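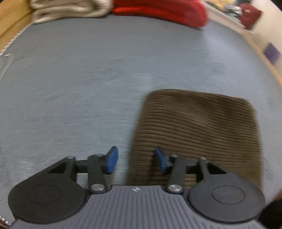
Oct 2, 2025

Got round the back nine at Eststead this morning without losing a ball, and I'm still so pleased about it that I've come straight in to write it down before I've even had a shower. 59 for the nine! I know that's nothing to shout about for most people but in July I was giving up on holes halfway along and walking to the next tee with my head down. So anyway, I'm happy. The brown ribbed cloth is lying on the blue-grey worktop, folded by the look of it, and I keep looking at it from the table as I write, thinking I ought to take something like it in the bag next time, as my old towel is a disgrace and smells of the boot of the car. All those ridges must be good for getting mud out of the grooves on an iron. Must try it on the seven first.

It was one of those soft grey mornings, hardly any wind, leaves all over the fairway on the 12th so that every ball looked like it had vanished until you were standing on top of it. I played with a couple from Tretcombe who'd come over because their own course has the greens shut for hollow tining. Lovely people, quick, didn't talk on the tee. She hit it miles further than either of us and said sorry every time, until he told her to stop saying sorry.

What pleased me most was the putting. I've been doing the thing from the lesson, looking at the hole for two slow breaths and then just hitting it, and I only three-putted twice. The long one on the 15th went up the slope, thought about it, and came all the way back down to my feet, which I'd have sulked about a month ago. The man from Tretcombe laughed so much he had to lean on his trolley. I laughed too in the end.

Chipping is still awful. Fluffed one by the bunker on the 16th and then thinned the next one clean over the green and into the hedge - found it, thank goodness, sitting up on a bit of moss. I'm going to put the old doormat on the lawn and hit up to 12 balls a night off it till the light goes. Well, that's the plan. I said the same about stretching.

Bacon roll and tea in the clubhouse afterwards. They've got the board up for the autumn trip, which is to Drirna this year, two nights, and I stood in front of it with the pen in my hand for ages and then didn't put my name down. It's all the people who play off proper handicaps. The lady behind the bar said they take anybody so long as you keep up and rake the bunkers, and I can do both of those. The list is open till the weekend. I've looked up the course and there's a par three over water, so I'd need to buy more balls.

Left knee a bit sore. Shower, then ring about the trolley battery.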